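Storing rice and flour long term – tubs or original bags?

stitside_sal
Posted 7:40 pm
We've moved to a flat with a small larder cupboard and I'm trying to sort out dry goods. At the moment everything is in the bags it came in, with clips. I had moths in the flour in December and threw the lot out. Is it worth buying plastic tubs or is that money wasted?

bennani
Posted 7:58 pm
Tubs, yes. Clips don't stop moths, they get in at the folds. Freeze new flour for a few days before it goes in the cupboard, then let it come back to room temperature with the bag still shut or you get damp flour.

Old Larder
Posted 8:15 pm
Disagree. Glass jars. Moth larvae can chew through thin plastic and I've seen them get under a loose lid. I've had the same jars for years and the only cost since has been new rubber seals.

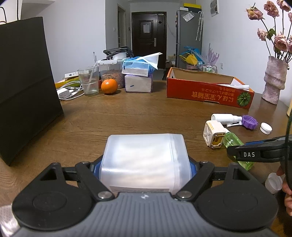
bennani
Posted 8:22 pm
Thin bags, yes, they'll go through those. A proper tub with a tight lid is a different thing. Glass is heavy and I wouldn't want it on a high shelf.

rurno61
Posted 8:49 pm
The size matters more than the material. I bought big tubs first and ended up with half a tub of old rice and new rice poured on top. Now I use ones that hold roughly 800 g, so one bag fills one tub and it gets washed before the next. Cut the date off the packet and tape it to the side.

stitside_sal
Posted 9:03 pm
Thanks. Square or round? The shelves are quite shallow.

Old Larder
Posted 9:10 pm
Square, if you must have plastic. Round ones waste the corners.

Dalia Helmy
Posted 9:31 pm
Square for me as well, but get rounded corners on the inside. Flour packs into sharp ones and is a pain to wash out. Wipe the shelves down before anything goes back, and check the screw holes – that's where I found the cocoons last time.

rurno61
Posted 9:36 pm
And the bird seed, if you keep any indoors. Mine came in with that.

stitside_sal
Posted 9:44 pm
We do have bird seed. It's going out to the shed tonight.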